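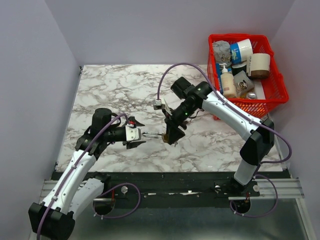 *Two-arm cell, mid-handover. Small metal part held between the left and right grippers, purple cables looped along both arms.*

# Tracking down a dropped handover on a two-arm cell

The usual advice for a robot that drops things is to raise the grip force. I don't trust that advice. It makes the symptom go away for a week or so, then you get marked parts, worn finger pads and the same drop on a different object. What follows is the procedure we use at Bestdale when a pair of arms starts losing parts during a pass from one to the other. It was written after a November fault that we misdiagnosed twice, and I've left our mistakes in.

The fault looked simple. The left arm picks a small part, brings it to the middle of the table, the right arm closes on it, and the left arm lets go. Over a run of 300 handovers, 11 ended with the part on the tabletop. The log called every one of those a success.

## Before you touch anything

Stop the program with the controller, then press the emergency stop, then wait for both arms to settle. Check that the stop covers both arms. On our cell it covered one of them, which Zhiqiang Xu found out by testing it, although the commissioning sheet had a tick in that box.

If a part is still held between the grippers, don't pull it out by hand. Two grippers on one rigid object can be pushing against each other hard enough to throw it when one lets go. Support the part from underneath with a block, open one gripper from the pendant at the slowest setting, and take the part from the other one.

Save the log now. Ours is overwritten at the next restart, and we lost the first two drops that way.

## Step 1: Find out what the software means by "success"

Read the condition. Don't ask the person who wrote it, and don't go by its name.

In our case the Hodatier handover routine set its success flag when the right gripper stopped moving before it was fully closed. The idea is that something must be between the fingers. Something was, at that moment. The left gripper then opened, the part went, and no check was made afterward.

Add a second check after the release. We wait half a second and read the finger gap again. If it has changed by more than a hair, the handover is marked failed and both arms hold still. This repairs nothing, but from here on your counts mean something.

## Step 2: Check the cables through the whole motion

Our first wrong answer was the cable. Each arm has a long loop of it running from the base up to the wrist, and it's easy to look at a loop like that and decide it must be snagging. We re-routed both and declared the fault closed. The next day's count was no better.

Check them properly:

1. Put both arms in manual mode at low speed.
2. Move one arm at a time through every pose in the program, including the ones between the saved points.
3. Watch the loop at the wrist and again at the base. It should never go tight and never pass between the two arms.
4. Look at the connector at the end of the run with the wrist turned as far as the program turns it. Sideways strain on a plug will give you faults that come and go.
5. Write down the tightest pose. You'll want it when somebody changes the path.

If you find a problem, fix it. Then rerun the full count before you believe it was *the* problem.

## Step 3: Measure the meeting point

The second wrong answer was calibration, and this one was half right, so it cost us more time.

Clamp a straight rod in the left gripper and bring it to the handover pose. Bring the right gripper in, open, and stop short of closing. Measure the gap from the rod to each finger. The two numbers should match. Ours differed by 6 mm.

That's large, and the Golusar calibration tool had reported both arms as good. It checks each arm against its own base. It does not check one base against the other, and a handover depends entirely on the second thing. Had we read the manual more slowly we'd have seen that.

To correct it:

1. Touch the tips of both arms to the same fixed point on the table. Record both positions.
2. Repeat at 6 points spread across the shared area, with at least one near each base.
3. Fit the offset between the bases from all the points. A single point will only tell you about that spot.
4. Go back to the rod and measure the gaps again.

Check the base bolts while you're down there. A mount that has shifted once will shift again, and a fresh offset only hides it.

## Step 4: Look at the order of release

With the offset fixed, drops got rarer and didn't stop. Wenjie Cao went through the timestamps and found the left gripper was being told to open while the right one was still building up force. The fingers had touched the part, so the routine moved on.

Change the order so that it runs like this:

- right gripper closes
- right gripper reports its target force, and holds it for a set time
- left gripper opens slowly
- left arm backs away along the line of its own fingers
- right arm waits for the second gap check before moving

The back-away matters more than we expected. Ours used to lift straight up, and one finger could brush a short part on the way out. There isn't much to hold on a short part to begin with.

## Step 5: Now look at grip force

You may still need to adjust it. Raise it in small steps, with the real part, and look at the part under a good light afterward. Stop at the lowest setting that passes. Thin tube will dent well before the gripper reaches its limit, and a soft tip may give under a load the body would take easily.

Don't carry the setting over to other objects. A bottle with a pump top and a foil packet each need their own, and a packet may never suit a force-based check at all.

## Step 6: Run the count again

Use the same part, the same start position and the same number of handovers as the run that showed the fault. Twenty good passes in a row prove very little when the fault rate is a few in a hundred. Somebody will want to stop early. We did, both times.

Log every failure with the gap readings before and after release. If you get a failure with no change in the gap, your check is wrong and you're back at Step 1.

## Still open

The Fu controller on the right arm sometimes reports its target force one cycle early. The hold time in Step 4 covers it. I don't consider that a fix, and the supplier's reply so far is that they can't reproduce it. Leave the hold time alone until there's a better answer, even if cycle time comes up.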